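Prendex Table Covering Paper

Product Overview

Prendex Table Covering Paper is a heavyweight single-use covering for dining tables, serving counters and classroom work surfaces. It is supplied on the roll, without printing or coating, and is intended for schools, cafeterias, community kitchens and catering departments that must change over a large number of tables between sittings.

The paper is offered in two roll lengths, 200 feet and 300 feet. Both lengths are wound on the same core and fit the Bikier wall dispenser as well as the Bikier counter stand. Dispensers are sold separately. 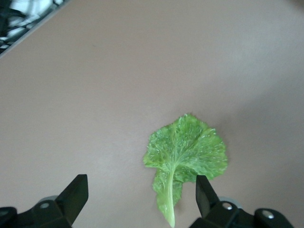
Rolls should be stored on end in a dry room, away from direct sunlight and at least 30 inches from any radiator or steam line. Paper that has been kept in a cold loading area should be brought indoors the evening before use. A roll opened straight from the cold tends to curl at the ends, and the curl is slow to relax.

Placement and Removal

Measure the table and cut the sheet to length before unrolling it across the surface. Smooth from the center toward the ends. Tape is needed only at the corners -- masking tape is sufficient, and stronger tapes may mark varnished tables. Used sheets can be folded inward, with crumbs and peelings inside, and placed directly in the waste container. 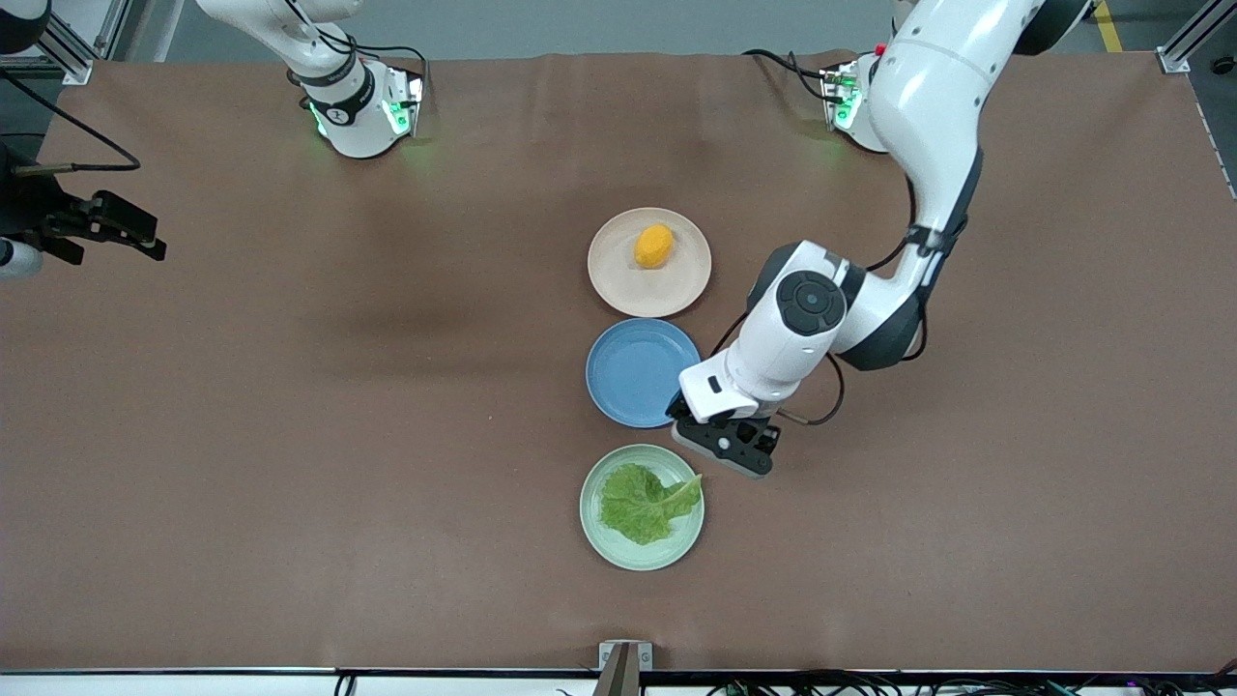 The paper will hold up to light spills for the length of a normal meal. It is not a moisture barrier, and the Landudus underlay is recommended wherever hot dishes or pitchers of water are set down.

Ordering Information

Natural, 200-foot roll: sold singly or by the case
Natural, 300-foot roll: sold by the case only
Landudus underlay: sold singly
Replacement cutting bar for Bikier dispensers: sold singly

Institutional accounts are served from the Tu warehouse. Orders received before noon are released the same working day. Standing orders may be changed or suspended at any time before release -- please have the account number at hand. Unopened cases may be returned for credit, less freight. Opened cases and single rolls cannot be accepted for return.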